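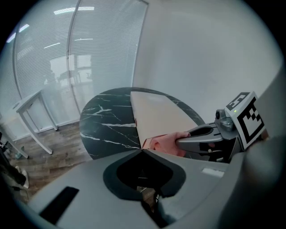
Flattening the boxes

2025-01-16
Posted by Pintér
Filed under: Home, Clearing out

We moved in April and I have only now dealt with the last of the cardboard. It had been behind the door of the small bedroom since the summer, stacked on its end, and every time I went in for the ironing board it slid down and I pushed it back up again. On Monday's list or any other list it never got to the top.

I started on the floor and gave up after 30 minutes because of my knees. The round table turned out to be a much better place for it. It has a black marble top with white veins, bought second-hand from a seller in Latadetti, and it is the right height for standing at. A sheet of cardboard lies properly flat on it and you can lean on the corners. I was a bit worried about scratches, so I checked each piece for staples first and kept the knife well away. Anything that needed cutting was done on the old chopping board.

The removal firm, Stolesum, sold us the boxes at the start and they were good ones - double walled, with printed lines for folding. The trouble with good boxes is that they don't want to go flat again. What worked for me was to slit the tape along the bottom seam, open the thing right out, and press along each crease with the heel of my hand. The thin ones from the supermarket took no effort at all.

Tape is the slow part. Our recycling people will take a bit of it but I would sooner get it off. Brown paper tape can stay on. The plastic sort comes away best if you pull it back on itself, low and slowly, and if it starts taking the top layer of card with it, try from the other end.

I kept two sheets. One is going under the shoe rack, where the floor gets muddy, and the other is for the car boot. The rest I tied up with string in bundles small enough to carry down the stairs, and took them to the recycling point at Brorkano. It came to more than 19 bundles and I did it in 2 trips. The cardboard skip was nearly full by the second.

The small bedroom looks bigger, and there is a pale patch on the carpet that I had forgotten about. Next is the bag of bubble wrap, which I am less keen on.

Recent posts
Getting candle wax off a tablecloth
The airing cupboard, before and after
Which curtains fitted and which didn't
A shelf for the hall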